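Clekix opens its Trarncombe workshop to the public

Clekix let visitors into its Trarncombe workshop on 1 October 2022 for its first open day, and 200 people signed in at the door before it closed in the afternoon. Groups of 13 were taken through in turn, starting in the parts store and ending at the demonstration table.

The demonstration used a two-armed robot and a small whiteboard. Afshin Shokri, who leads the company's handling team, ran the sessions and took questions between them.

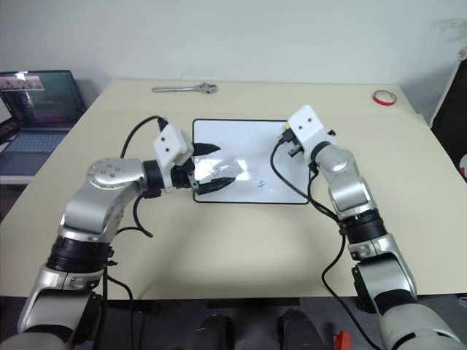
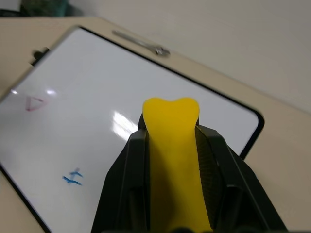
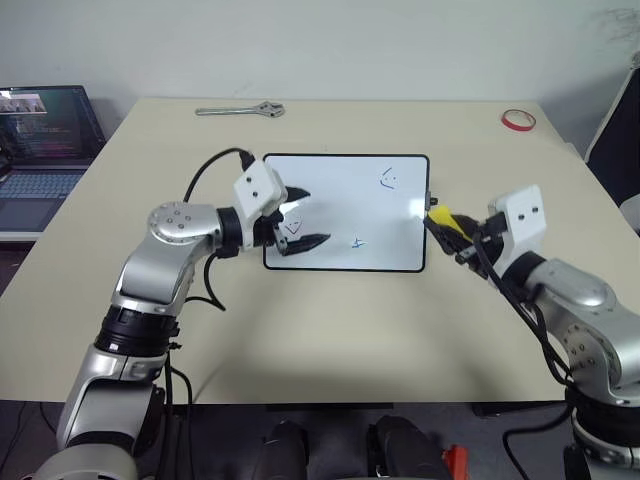 The two arms and a whiteboard at the Clekix open day.

Shokri told visitors that household and office chores are harder for a machine than factory work. "In a factory the part is always in the same place," he said. "On a desk it never is, and a lot of what's on a desk bends." The team has logged 324 practice sessions since January, he said, and still changes the settings most weeks.

Several visitors asked about price. Clekix has no product on sale yet and would not give a figure. Others wanted to know how fast the arms can move — Shokri said they are kept slow when guests are in the building.

Dukow and Nair, the two firms that share the yard, opened their doors for the day as well and put out coffee. Parking was tight by late morning, and some drivers were sent to the field behind the units.

Clekix plans a second open day in January. Places are free but must be booked, and school groups should contact the front office first.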